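The one suit rule

I own 15 shirts and wear four of them. The other 11 are what I'd call aspirational, in that they were bought for a man who gets invited to things.

My friend Shivam Rajput got married in Wononport in February, and the invitation said "smart, but relaxed." I have spent more time on those three words than I spent on my taxes. Smart I can do, once a year, with help. Relaxed I can do in my sleep. Both at once seems to call for loafers, and I don't have the ankles. 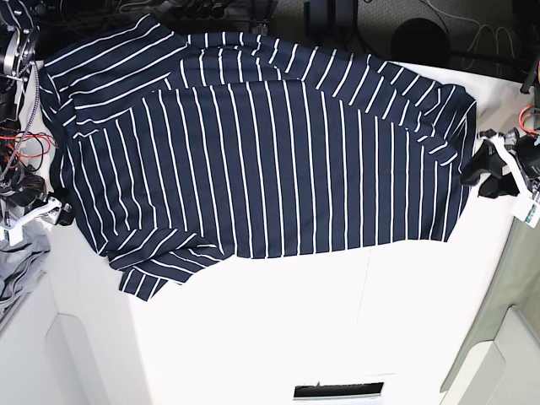 My mother-in-law, Geum-ok Seol, believes every dress code on earth can be met with a dark shirt and good posture. She raised two kids on that theory and one of them became a dentist. I called her from a changing room at Brimau, where a jacket with no lining cost over 2000 dollars, and she said, "Put it back and stand up straight." So I put it back.

I wore navy. The groom's uncle wore a tracksuit top with a bow tie and got more compliments than the bride.
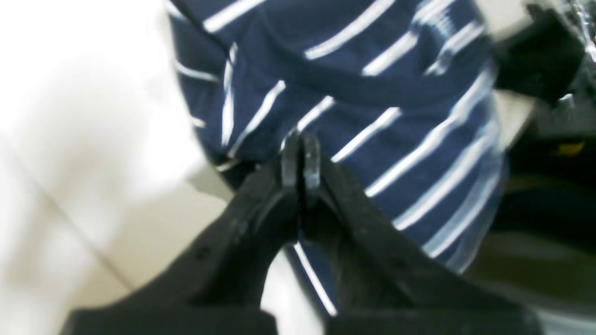
Since then I've had one rule - if I have to look up what the dress code means, I wear what I wore last time. It has covered a christening, a retirement lunch and Su-bin's gallery opening, where I was taken for a waiter and did pretty well in tips. Si-woo's birthday is next and the invitation says "festive." I'm going in navy. I may add socks.

Contact | © 2026 Dunden | Back to top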